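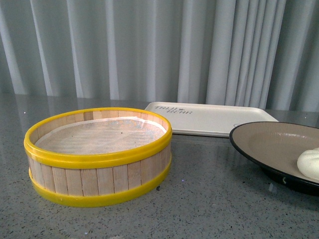
Stostow Kitchen Table Cookbook, second edition – minutes, June 2024. Started late, parking on Sokimgate was bad again. Main business was the dumpling and steamed bun chapter, which still has more loose ends than the rest of the book put together. First argument was over words. The draft says "steamer," "steamer basket," "steaming pot" and "rack," sometimes all in one recipe. Agreed: "steamer basket" everywhere, and the intro to the chapter will say we mean a round one with wood slat sides, same sort as the one with the yellow rims, and that it gets a liner before any dough goes in. Anyone cooking on a plate over a pot can read the note at the back. Juraj to write the note. Short please.

Present: Juraj Murín (chair), Iveta Kopecký, Dean Staniforth, Oldřich Gajdoš.
Sent regrets: Miloslav Danko. He emailed comments, read out under item 3.

1. Last meeting's minutes

Approved with one fix. The caraway rolls are from Dean's grandmother, not Dean's mother. Dean says his mother would never. Fixed.

2. Where the book stands

Total is 49 recipes. Was higher, but we cut the second potato salad and the cold cherry soup (same as the warm cherry soup plus a fridge). Soups done. Breads done apart from the rye, see item 4. Meat done. Sweet things mostly done. Dumplings not done.

Juraj asked if 49 is enough for a book. General feeling yes. Oldřich would like a round number. Dean asked who would be writing the extra one. Left at 49.

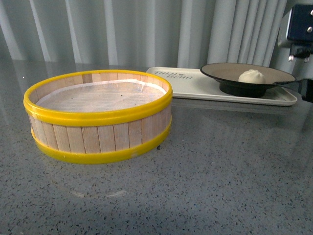 Iveta Kopecký
Minutes and recipe testing

3. Dumplings and steamed buns

Took most of the meeting. In the order it came up:

Plum buns. Yeast dough, filling goes in after the first rise. Draft says let rise "until ready." Testers all read this differently, two batches came out like rocks. Now reads: first rise until doubled, shape and fill, then a second rise under a towel for 40 minutes. Oldřich says his kitchen is cold and 40 is not enough. Add "longer in a cold kitchen." Everyone fine with that.

Lid. Do not lift it. Draft mentions this once in the middle of a paragraph where people miss it. Move to the top of the method for every steamed recipe. Dean wanted it in capitals. No capitals.

Liner. Cloth or parchment? Miloslav by email: cloth, always, parchment goes soggy at the edges. Dean: parchment, always, who wants to wash a cloth with plum on it. Will say either one works. If cloth, damp and wrung out. If parchment, a few holes poked in it. Juraj asked what about cabbage leaves. Fine, cabbage leaves too, for the savory ones only.

Bread dumpling. The big sliced one. Miloslav wants yesterday's rolls, cubed small, and milk added a bit at a time, "not dumped in like cement." Keep his wording? Voted to keep it. Slice with thread while still warm. Iveta to check whether dental floss can be suggested, unflavored obviously.

Poppy seed topping. Ground seeds, powdered sugar, melted butter. Draft lists the butter but never uses it. Goes on last. Iveta's mistake, sorry.

Crowding. Nobody's draft says how far apart the buns should sit. Now says two fingers between them, they need the room. Oldřich asked whose fingers. Moving on.

Apricot version. Same dough, whole fruit, sugar cube where the pit was. Needs a line telling people to dry the fruit off first or the seam opens up. Juraj has made these for years and will write the line.

4. Rye bread

Still coming out gummy for Dean. Oldřich brought his and it was good. Went through the two methods side by side. Dean cuts his while its warm. Oldřich waits until the next day. Add "cool completely, overnight is best" and have Dean bake it again. If the second loaf is gummy too we look at the oven temperature. Dean says his oven is fine.

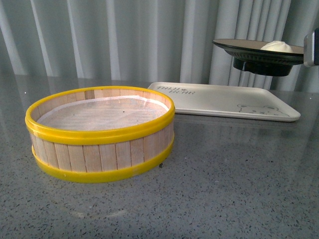

Starter instructions are too long, more than a page before any flour gets weighed. Juraj would cut the history part, Oldřich likes the history part. Compromise is to move it to the chapter intro and shorten it by half. Oldřich to cut it himself so he only has himself to blame.

Also weights. Breads are in grams with cups after in parentheses. Soups are only in cups. Leave soups. Nobody ever ruined a soup by a spoonful of carrot (Dean). Sweet things should match the breads, so cups and grams both. Iveta to convert.

5. Printing

Two quotes in.

Štěpánek: 400 copies, spiral bound, color cover, black and white inside. $969 up front and the balance on delivery. They want final files by the end of the month before printing, no exceptions.

Pikenano: cheaper but glued spine. Passed around one of their books and it would not stay open on the table. Useless for cooking, you'd need a can of beans on each side. Juraj did try a can of beans.

Decided on Štěpánek. Proposed by Oldřich, seconded by Dean, all in favor. Miloslav had said by email he'd go with whichever one lies flat, so that is all of us.

Paper: a bit heavier than last time. The first edition pages went see-through with butter.

Books to be ready for the November bake sale. Price not settled. Dean thinks we charge what we charged before. Juraj thinks paper costs more now. Put off until we see the full invoice.

6. Tasting for the dumpling chapter

Every steamed recipe to be made once more by someone who did not write it. Split up as follows:

Plum buns – Dean
Apricot dumplings – Oldřich
Bread dumpling – Iveta
Savory buns with cabbage and bacon – Miloslav, if he agrees, Juraj to ask
Cheese dumplings with breadcrumbs – Juraj 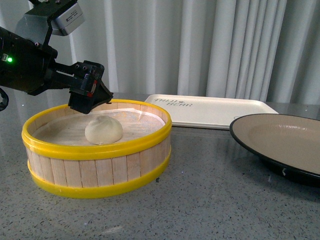 Follow the recipe exactly as printed, even where you know better. Write down where you had to stop and think. Last round people fixed things in their heads as they went and then the fix never made it onto the page. That's how we ended up with a honey cake with no oven temperature in it.

Time the steaming from when the water is boiling, with the lid on, and note how many went in the basket together. Oldřich thinks a full basket needs longer. Iveta doesn't see why it would. Will find out.

Bring leftovers. If there are any.

7. Other

Index. By recipe name or by ingredient? Both if there's room. Dean did the last one by hand and does not want to do it again. Juraj knows how to get the computer to do it, he says.

Names. Czech and Slovak names stay under the English ones, in smaller type, with all the accents. Last edition lost half of them at the printer. Iveta to proofread the accents on the final file, then Oldřich after her.

Old stain chart from the first edition (plum, beet, poppy seed). Keep? People liked it. Keep, back inside cover.

Dean asked about gluten free. We have the potato pancakes if made with starch, and the egg soup without noodles. Mark those two. Not promising more.

Actions

Juraj – pot and plate note, apricot line, call Štěpánek, email Miloslav
Dean – rye again, plum buns
Oldřich – cut starter history, apricot dumplings
Iveta – conversions, butter fix, floss question, bread dumpling, retype whole chapter with "steamer basket" thruout

Next meeting at Oldřich's, he'll send the time. Bring a marked-up copy of your chapter, on paper. Closed after the rye was gone.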